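Placemats, one tray and the good soup plates

26 Jul 2024

We moved the dining table in February and I have been meaning to write about it ever since. The old one seated eight and we never had eight. It went to a family in Dusside who have four kids and a use for it. What we have now is a plain white top with a strip of pale wood behind it, and it suits the room much better.

A smaller table means less space to be careless with. On the old one you could leave the mail at one end, a laptop at the other and still eat in the middle. That stopped the first week. I now set each place properly, even for lunch, and it takes me no longer than shoving things aside used to.

The placemats

I bought two striped ones, grey and white, with darker bands at the ends. They came from Bollance, the homewares shop near the station, and I went back twice before I paid for them. I had wanted a solid colour. The solid ones showed every crumb when I put them out on the display table, and the striped ones didn't, so that settled it.

I turn them so the stripes run along the table. The other way looked untidy to me, though my household is divided on this.

They get shaken over the sink after meals and wiped if something has been spilled. I have washed them once, on cold, and dried them flat on a towel.

The plates

I got rid of most of our dinner plates at the same time. We kept the white soup plates with the wide rim and the deeper middle, and they now do nearly everything. Soup, obviously, but also pasta, stew, rice with something on top, porridge on weekends. A flat plate is better for toast and for anything you need to cut, so there are a few of those left in the cupboard.

The wide rim is handy when you are carrying one hot from the stove. It also gives you somewhere to put a crust or a bay leaf.

My order for laying a place is mat first, then the plate a little left of the middle, then the spoon on the right. Leaving the plate off centre gives the spoon room to sit on the mat as well. I used to lay spoons straight on the tabletop and they slid about.

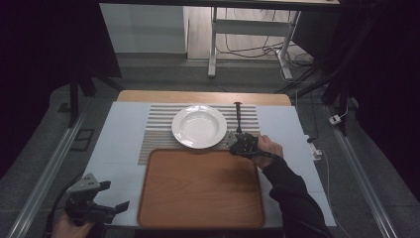 The tray

The wooden tray was the last thing I bought and the one I use most. It has rounded corners and a low rim, and the colour is a warm orange-brown that does a lot for an otherwise white table. I found it at the Gudarow market on a wet Saturday and carried it home under my coat.

It goes in front of the placemat while I am setting up and comes away when we sit down. At dinner it carries bread and salt out, then the dirty dishes back. It is big, and it will not fit in any of our drawers, so it stands on its edge beside the toaster. I oil it when it starts to look dry — plain mineral oil, rubbed in with an old sock and left overnight.

It doesn't go in the dishwasher. I have ruined one tray that way already.

Still to sort out

The chairs are still the old ones and they are too high for this table. I have had a pair set aside at Bollance for 200 dollars, and I need to decide by the end of next week. The lamp also hangs where the middle of the old table was, so it lights up the floor very nicely. Moving it means a new hook in the ceiling, and I would like to get the chairs done first.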